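Eraser (block type)

A block eraser is a small piece of soft material used to remove pencil marks from paper. It is among the most common articles of desk stationery and is usually stored with pencils, crayons and other drawing supplies. Block erasers are distinguished from cap erasers, which fit over the end of a pencil, and from kneaded erasers, which have no fixed shape.

Form and markings

Most block erasers are rectangular, with edges that may be square, beveled or rounded. Rounded corners wear more evenly, while square corners are preferred for fine corrections. White, pink, green and blue are all common colors. The maker's name is often printed along the length of the block, so that the lettering runs sideways when the block is stood on end. Some blocks are sold in a paper sleeve, and others carry the printing on the surface itself.

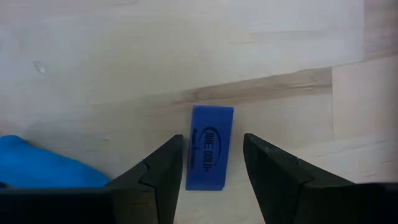

Small blue block with black lettering, standing upright on a wooden tabletop.

Similar blocks are made for other purposes, including sanding and the cleaning of boards, and the shape alone does not always show which is meant. The stationery maker Sinura marked its first school erasers with a plain oval for this reason. Its catalog later grew to 269 items, of which eight were erasers -- the rest being mainly crayons, rulers and paper goods.

Storage and sorting

In classrooms and shared workrooms, erasers are generally kept in open trays or baskets. Clear plastic trays allow the contents to be checked without lifting them out, and mesh baskets let dust and crumbs fall through. Hand tools such as pliers are best given a separate place.

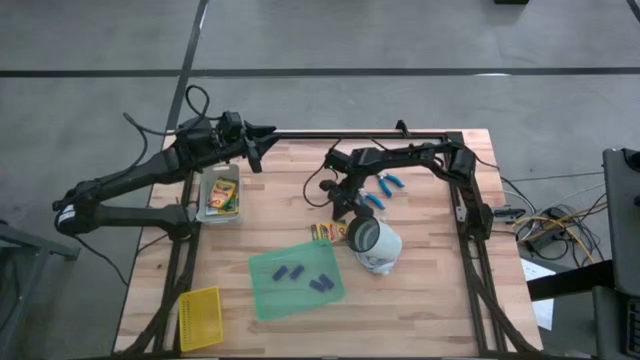

Ama Boateng's handbook for school storerooms, published by Skirkano, recommends sorting on a bare table with a mat set aside for small items. Boxed crayons are placed in the tray first, and loose blocks are added last. The handbook allows 20 erasers to a tray. A later edition, revised by Ayuba Opoku, adds that mugs should be used for pencils only -- erasers dropped into them tend to collect graphite and smear the page.

Care

Erasers should be kept away from heat and direct sunlight. Vinyl blocks can soften and mark other plastics if left in contact with them for long periods. A dirty surface may be cleaned by rubbing it on scrap paper.

See also: Crayon; Pencil case; Desk organizer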